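About Gredis

Gredis writes software for robots that handle soft goods. Our main product, Sunum, is a perception and planning stack for two-arm manipulation of clothing, towels, bed linen and other items that change shape when they are picked up. We do not build arms. Customers bring their own hardware, and we supply the layer between the cameras and the motion controller.

The company was started by Dagim Endale, who had spent several years maintaining grasp planners for parcel sorting. Those planners assumed that an object keeps its outline after contact. For a box the assumption holds. For a sweater it fails at the first touch, and most of our engineering follows from that.

What the software does

Sunum runs as a set of separate processes with a shared clock. The segmentation process separates the garment from whatever it is lying on. The state process estimates edges, folds and openings and attaches a confidence value to each. The planner proposes grasp pairs, rejects those that would put the arms in conflict, and passes the rest to a short-horizon simulator. The controller executes one segment of motion at a time and asks for a new state estimate before starting the next.

Each process can be replaced. Several customers use our state estimator with their own planner, and one uses only the simulator. Message formats are versioned and documented, and a release that changes a format carries a new major number.

Patterned backgrounds receive special attention. A segmentation model trained on plain tables tends to treat a printed leaf or a quilting line as a fabric edge. Our regression suite contains 2,400 recorded sequences on furnished surfaces, including printed bedspreads, rugs and upholstery. A build that performs worse on this set than the previous one is not released, even if its results on plain surfaces improve.

Azevedo, our tooling package

Azevedo is the set of tools we wrote for ourselves and later began to license. It covers recording, time alignment, calibration checks, labeling and replay. Replay is the part most people ask for. A user can load a sequence, swap in a different planner version, and compare the proposed grasps at every step without running hardware. Pose traces from hand-held grippers and from robot arms are stored in the same schema, with the source marked in the header.

The calibration checker runs 37 tests on each incoming sequence. They cover dropped messages, clock drift between left and right devices, jaw width readings outside the mechanical range, and camera intrinsics that do not match the serial number. Failed sequences are kept in a separate store with the reason attached. We have found more bugs there than in our issue tracker.

How we work

The team is divided into perception, planning and tooling. Control is shared between planning and tooling. Code review is required for all changes, including configuration files and training manifests. Experiments are logged with the commit, the data version and the random seed, and results without all three are not discussed at the weekly meeting.

Releases are made twice a year, the larger one in September. Each release is supported for four years. Security fixes are applied to every supported version.

Current work

Most of our current effort goes into Starutar, the next version of the state estimator. It is meant to deal with knits, where the surface is fuzzy, the outline is uneven, and a cuff can look much like a fold. Starutar keeps several hypotheses about the garment's layout open until the evidence separates them, and the planner may choose a small exploratory motion if the hypotheses disagree on where to grasp.

Contact

Technical questions, evaluation requests and job applications all go through the contact form. Evaluation licenses include Azevedo replay and a sample set of 219 sequences. Please state your arm model, gripper type and camera arrangement in the first message.

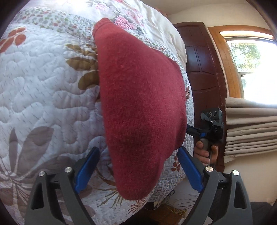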